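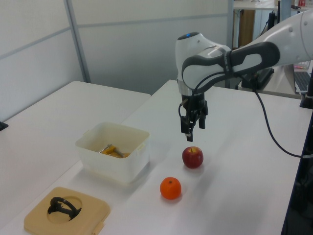
An apple and a mandarin on a white tabletop, with a robot arm above them.

Dagmar Zelenák talks with her hands, her eyebrows and, when the subject is choirs, her whole upper body. I sat across from her for two hours and came away wanting to cancel my afternoon and go sing something.

She's a speaker, a vocal coach and the author of Breathe Before You Begin, a slim, funny book on public speaking that has been passed around so many staff rooms that the copy I borrowed had three different people's notes in the margins. Her argument is a simple one. Most of us were taught to write a speech and then get through it. Zelenák wants us to listen to the room first, the way a singer listens for the note before coming in.

"You walk up, you put your feet down, and you wait," she tells me. "Two seconds. It feels like a week! But everybody in that room has just breathed out with you, and now they're yours."

She grew up above her parents' bakery, the youngest of 7 children, and says she learned to project because it was the only way to get the butter. At 20 she was singing in wedding bands on weekends and answering phones for a shipping office during the week. It was the phones that changed things. Callers kept asking for her, and her manager asked her to show the others what she was doing. She had no idea what she was doing, so she went home and started writing it down.
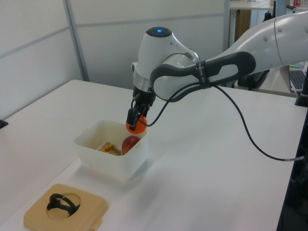
Those notes became a workshop, and the workshop became Pludby, the speaking studio she opened with a borrowed piano and a very patient landlord. Its best-known program, Puton, takes people who dread speaking and has them read aloud to one another every morning before work. Recipes, bus timetables, old love letters, whatever's handy. By the end they stand up in front of 40 strangers and tell a true story without notes.

I went to one of those evenings and it was glorious. A plumber told us about his grandmother's funeral and had the back row weeping, then laughing, then weeping again. Zelenák stood by the door the whole time, mouthing encouragement and gripping her scarf.

Her second book, Ilum, is due in May and deals with silence, a favourite theme of hers. She wrote most of it at a friend's kitchen table, reading each chapter out loud and crossing out any sentence that made her run short of air. There's a wonderful section on apologies, and another on how to thank someone at a retirement party when you've barely met them.

Ask her who she most enjoys coaching and the answer comes straight back: fathers of brides. "They arrive with eleven pages," she says, already laughing. "We keep one, and it's always the page they were too shy to show me."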